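April, bench notes, started about 9:40 in the morning with coffee

Picking up the sourdough-vinegar thing again. Well, it's not sourdough and it's barely vinegar yet, but that's what the tub label says so that's what I'm calling it. For anyone reading over my shoulder: this is the apple scrap batch from the Solcombe orchard boxes, the one I started in the big crock back in the winter and then mostly ignored while the dye orders ate my life.

### Where the crock is at

Smell is great! Sharp, a bit like cider that's been left in a car, with that nail polish edge almost gone. The mother has grown right across the top, pale tan and kind of leathery, thicker on the side nearest the window. I pulled 200 ml from under it with the glass thief and tried not to tear anything (tore a little bit, it'll knit).

Titration went okay on the second go. First go I overshot because I was talking. The pink came up and stayed up and I had to write that one off, so please ignore the crossed-out line in the margin. Second run puts it a little under where I want it for pickling, so it's a salad vinegar for now and I'm leaving it alone for another three weeks. If it hasn't moved by then I'll warm the shelf up a notch.

Also topped it off with the leftover Gamage cider, the cloudy kind, no sulfites on the label. I poured it down the side with the long funnel so the mother didn't get dunked. Last time I just sloshed it in and the whole thing sank, and I sulked for a week while a new one formed.

### Tasting, with the usual complaints

I did three dilutions in water, plus a plain spoonful because I can't help myself. Weakest one was pointless, like water that had walked past an apple. Middle one was lovely, very clean at the front and then a sort of bruised-fruit thing that hangs around. Strongest one made my ears hurt a bit and I couldn't taste much for ten minutes after, so next time I go weak to strong and STOP for crackers in between. I know I write that every time.

Compared with the Fallberg jar (the store-bought one we use as the yardstick) ours is rounder and less salty-smelling, if that makes sense. The Fallberg is more acidic by a mile. I'd still rather eat ours on cabbage.

Someone asked on the whiteboard whether we could stop using glass for tastings, after the great tumbler disaster. Fine by me. Plastic is okay for a quick sip, just don't store anything acidic in it, and go by color so we don't mix up the strengths: green, then blue, then pink. 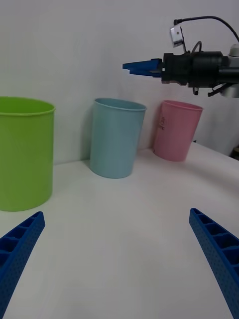 ### Batch two, the pear one

Less happy news. The pear scraps have a film on top that is white and wrinkly and looks like brain. I'm fairly sure it's kahm yeast, which won't hurt anybody but makes everything taste like a damp basement. Skimmed it, wiped the inside of the jar above the line with a bit of strong vinegar on a cloth, and stirred hard. Weighed the solids when I strained them: 553 g, squeezed by hand and still drippy, so don't treat that as a real yield number.

The starting sugar was low, I think. I went back through my notes and I'd used 439 g for the full jar, and the pears were already pretty tired when they came in. Cores and peels only, hardly any flesh. Next time more flesh, and I'll start it with a splash of the apple batch instead of waiting for luck.

If the film comes back inside a week I'm tossing it on the compost. I've said this about two other jars and kept both, so hold me to it.

### Bottles and labels

- We have 61 of the small swing-tops clean and ready. The gaskets on the older ones are going stiff, so do the squeeze check before filling.
- The Steltasix pH strips are nearly out. They're fine for a yes/no but I don't trust them between shades, so can we get the narrow-range pack this time?
- Masking tape labels keep sliding off in the fridge. Going back to string tags, ugly but they stay put.
- Whoever moved the fine muslin, it was in with the dye rags and now has a blue stripe. I boiled it twice. The stripe lives on.

### To do before I look at this again

Pull another sample from the crock and titrate it properly, no talking. Swap the cloth cover for one with a tighter weave, I saw two fruit flies up there and I'm not in the mood. Try the middle dilution with honey and a bit of ginger (saw a switchel recipe that looked good, might be nice cold). Check pear jar for brain.

2:15, crock lid back on, thief rinsed and hanging by the sink. My tongue still feels weird.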